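Última actualización: 4 de agosto de 2019

Hola a todos, va el informe de avance de la beca Plernix para nuestro recetario de cocina de barrio, el que en casa ya llamamos "el Prarunow" por la calle donde empezó todo. Prometí mandarlo corto y seguramente no me va a salir, porque hay bastante que contar.

Lo primero, las recetas. Tenemos 266 recogidas y pasadas a limpio, con el nombre de quien la dictó y las medidas convertidas a gramos (esto último ha sido un suplicio: hay quien mide la harina "hasta que se vea bien" y de ahí no lo sacas). Faltan por revisar los guisos de cuchara y casi todo lo de cuaresma. Los dulces están cerrados, y me atrevo a decir que son lo mejor del libro – el arroz con leche con cáscara de naranja nos ha salido tres veces seguidas y las tres he repetido.

De las pruebas de cocina hicimos cinco tandas. La cuarta fue un desastre pequeño: las lentejas con castañas pedían el doble de caldo y se agarraron, así que esa receta vuelve a su autora con una nota muy educada. La quinta fue muy bien y de ella sale el capítulo de sobras y aprovechamiento, que no estaba en la solicitud original pero que creo que os va a gustar. Pan duro, caldos de huesos, tortilla de lo que haya... es la parte que más preguntan los vecinos.
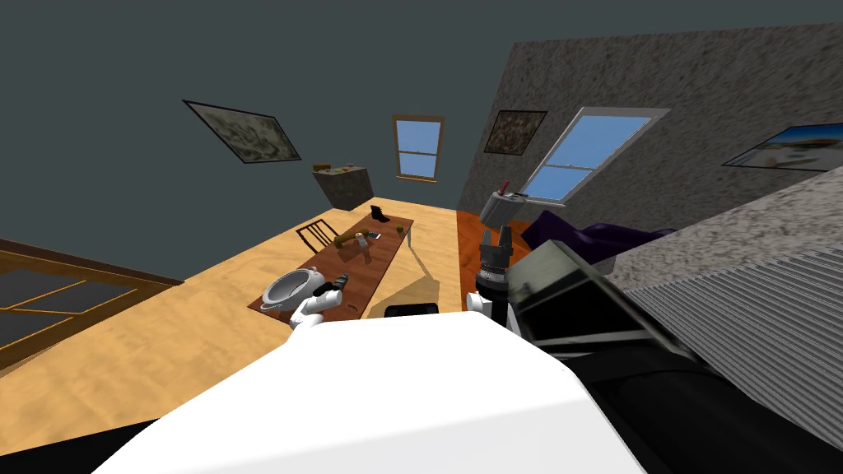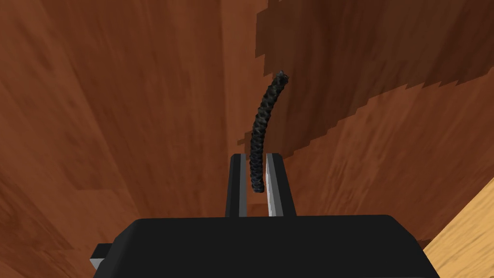

Sobre ese capítulo, Prys Lougher comentó al leer el borrador que las recetas de aprovechamiento necesitan decir cuánto aguanta cada cosa en la nevera, y que sin ese dato no las daría por terminadas. Me pareció muy sensato y ya lo estamos añadiendo, aunque nos retrasa un poco la maqueta.

El dinero va bien. Lo gordo se ha ido en ingredientes y en la transcripción de las cintas. Con la imprenta Durkis tenemos un presupuesto apalabrado para la primera tirada, a falta de decidir si las tapas van duras o blandas. Yo quiero duras! Un libro de cocina que no se queda abierto en la mesa es un enfado diario. Wibisono se encarga de la corrección y me pide los textos definitivos en septiembre, cosa que veo posible si los de cuaresma contestan al teléfono.

Lo que os pido: permiso para pasar a imprenta la parte de fotografía que no hemos gastado, y que me digáis si el logotipo va en la portada o en la página de créditos. Con eso puedo seguir sin molestaros hasta el próximo informe.

Comentarios

Marisol: Qué alegría leer esto. ¿Al final entran las croquetas de mi tía o se quedan fuera por las cantidades?

Rubén T.: Voto por tapas duras. Y letra grande, por favor, que sin gafas no veo los gramos.

Marisol: Lo de la letra, totalmente de acuerdo.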